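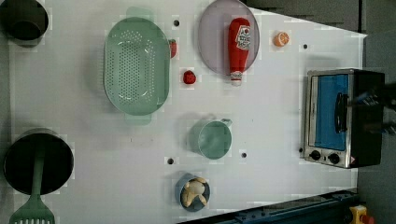

Bench rules for the toy kitchen, weeks 3 and up

March 20, 2023
Rácz, course handout for the manipulation lab

I rewrote this over spring break because the old version had grown to nine pages and I caught myself skipping parts of it. Please read the whole thing before your first slot on the bench. It won't take long, I promise!

Stopping the arm

The red button in the yellow housing sits at the corner of the table, by the blue rail. One person on every team has a hand near it whenever the arm is powered, and that person does nothing else. No typing, no phone, no picking up the mug that rolled over. If you want to swap jobs, pause the program first, swap, say out loud who has the button now, and then start up again.

You don't need a good reason to press it. I'd much rather reset the arm ten times in an afternoon (it's a dull job, but I'm used to it) than have somebody wait to see if the gripper is really going to hit the oven door. Pressing it never costs you points. After a stop, look at the table before you twist the button back out, and clear your command queue. Last term a team forgot the queue and the arm picked up exactly where it left off, which made us all jump.

Speed

While you're testing, stay under 600 on the Beline controller's speed setting. The hard limit for this course is 1000, and you only get to use it after I've watched you do 3 clean runs in a row. Those numbers are for our setup only, so don't carry them over to another arm and assume they're fine. If you go on to work with robots in a shop or a plant, there will be a proper risk assessment and you should ask to see it.

Moving things by hand

Hands stay off the table while the arm is live. I know it's tempting when the strawberry is a finger's width from where you wanted it, and I've done it myself, and I shouldn't have. Pause, wait for the arm to stand still, reach in, get your hands back out, tell your button person you're clear. 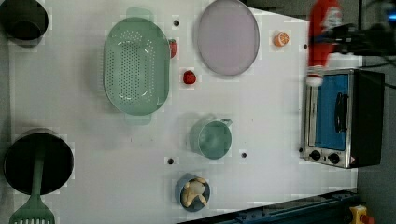

Same goes for anything the gripper is already holding. If the ketchup bottle starts to slip, let it slip. It's a bottle. Grabbing for it puts your fingers right where the jaws are, and that's the one habit I'm really strict about.

Keep the space over the toaster oven in mind too. It's the tallest thing you'll be working around at that end, and a path that's fine over the bowl or the plate can be too low once you get over there. Plan to go up first, then across, then down. The Drilolia planner will happily find you a shorter way and I'd like you to ignore it for now.

Door tasks: pull the handle slowly, and don't leave a run with the gripper still closed on it. Open the gripper, back off in a straight line, then go home.

Logging

Write down every run, including the ugly ones. I need the start layout, the speed setting, who had the button, and how it ended. "Failed" isn't enough for me. Try "missed the mug handle, closed on air" or "stopped by hand, heading for the colander." If you changed the layout between runs, say so, or your results won't make any sense to you in two weeks. The logs go in your team folder under Nundetti, same place as the homework.

Before you leave

Send the arm home and power it down. Put the pots and the spatula back where your layout sheet has them, and look under the table for fruit (the small pieces roll). Leave the stop button pressed in, so the next team has to release it on purpose.

If anything felt odd, a new noise, a jerk in the wrist, a cable rubbing, put it on the sheet by the door even if you're not sure. I read that sheet every morning in March and I'll keep reading it until finals.

Slots for the first door task go up tomorrow, three per team.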